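Two arms, one table and a long summer for the Gellelard robot club

Thursday, July 26, 2018

By Villads Lauritsen

I've been hanging out with the Gellelard robot club most of this summer, and I have news – we're in! Our entry for the Siduseo student challenge got accepted last week, which means we get to compete in the two-arm sorting round this fall. All of it happens in simulation, so every team works with the same virtual workshop, the same white table and the same pair of arms. The job is to get the blocks into the square, with both arms doing a share of the work and neither one whacking the other.

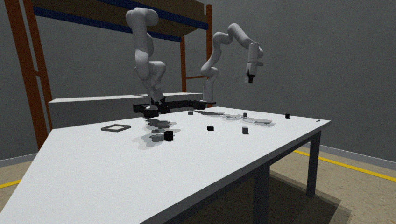
2 min read

If that sounds easy, come by on a club night and try it (please do, we have snacks). We started back in February with one arm switched off, and even then it took us weeks to get a decent grab. Then we turned on the second arm and everything we'd written fell apart. They kept reaching for the same block! So now we have a bit of code that makes each arm call dibs before it moves. We named it Ernar after a long argument over pizza, and I still think my name for it was better.

Since then we've done around 3,000 practice runs, most of them overnight on the old computers in the back of the Kjærgaard building. Our best version so far finishes the task in 70 percent of them. The black blocks and the gray ones are supposed to be treated the same, but our grab code is pickier about the gray ones for some reason, mostly when the arms throw shadows over that part of the table.

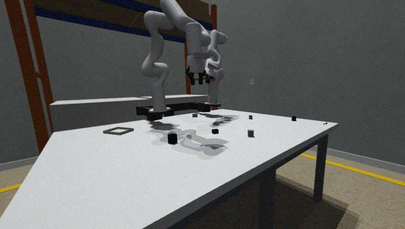 I spent a whole evening this week on the wait time alone, meaning how long one arm hangs back while the other is busy. Too short and they bump wrists, too long and we run out of clock. Right now it's set to 6 seconds and I'd love to get that down before the first round, but every time I touch it something else breaks.

There are eight of us on the team, from brand new to graduating next year, and we could use a couple more who like fixing other people's code. We meet after dinner and you don't need to know anything about robots going in – I sure didn't. Just knock hard, the door sticks.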